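Desk Organization > Trays & Small Storage
Posted 8 August 2024 by Zovia Product Desk
14 shares | 2 comments

Kolladero tray and two-drawer cabinet set

The Kolladero set consists of one shallow tray and one two-drawer cabinet, sold together under item no. 202. It is intended for desks, packing benches and hobby tables where small bottles and loose supplies need a fixed place. The two parts are not joined and can be placed in any arrangement.

The tray is a rectangular piece in light beige plastic with rounded corners and a slightly raised rim. The surface is plain, with no dividers or molded recesses. Bottles can be stored upright or laid flat. A bottle laid flat should sit fully inside the rim, with the cap closed. The rim will hold back a small spill, but the tray is not a sealed container and should be kept level.
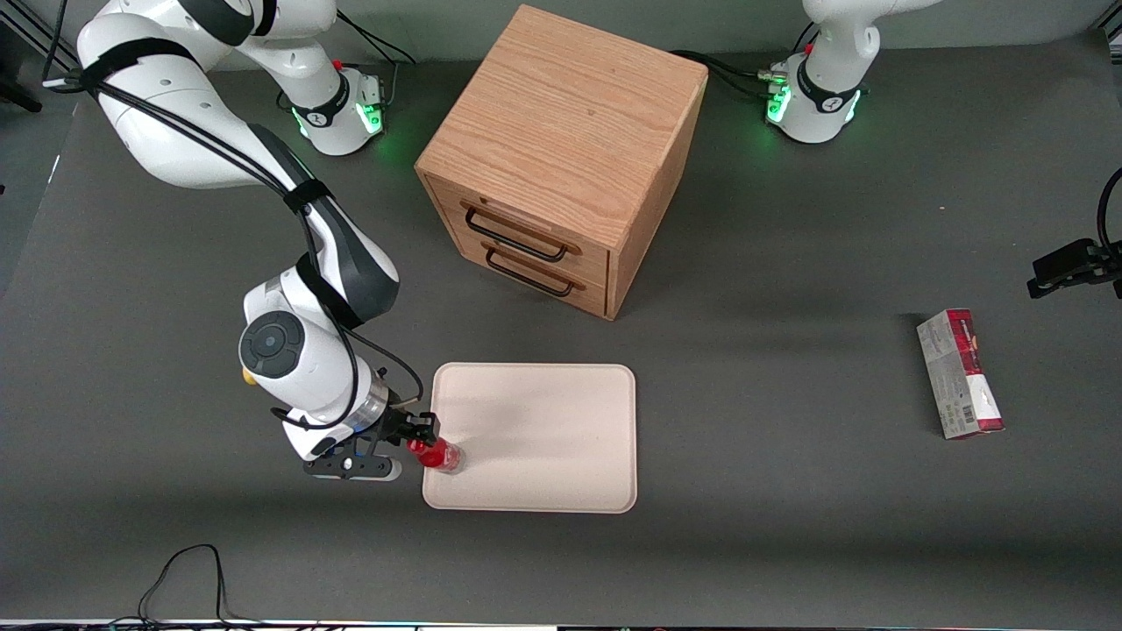 Cleaning is done with a damp cloth and mild dish soap. Do not use scouring pads or solvent cleaners. Marks from ink or colored liquids should be wiped up the same day. Light smudges from handling come off with a dry cloth.

The cabinet is light oak with a visible grain on the top and sides. Grain and tone vary between units, and matched pairs cannot be supplied. There are two drawers, one above the other, each with a black bar handle. Both drawers open from the same face, so leave clearance on that side. The cabinet may be turned at an angle to the desk edge if straight placement blocks the drawers.

Maximum load is 2 kg per drawer, evenly spread. Heavier items go in the lower drawer. Do not pull out both drawers fully loaded at the same time - the cabinet is free-standing and has no fixing points.

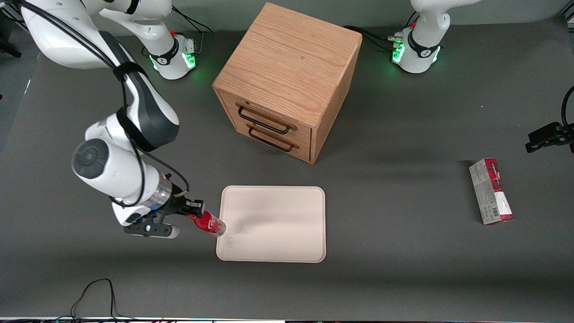

Placement: a flat, dry surface. A common layout is the cabinet at the back of the table and the tray in front, with enough space between them for the drawers to travel. Keep the oak away from radiators and direct sun. Wipe along the grain and dry at once.

In the box: tray, cabinet with drawers fitted, care sheet. No assembly. Bottles and other desk items are not included.

Availability: the July production run was 1,000 sets. Orders of 20 sets or more ship on a pallet from the Lindqvist warehouse in Sisach, and single sets ship by parcel. Replacement trays can be ordered separately - quote the item number. Replacement drawers are not stocked.

Filed under: Trays, Drawer Cabinets, Oak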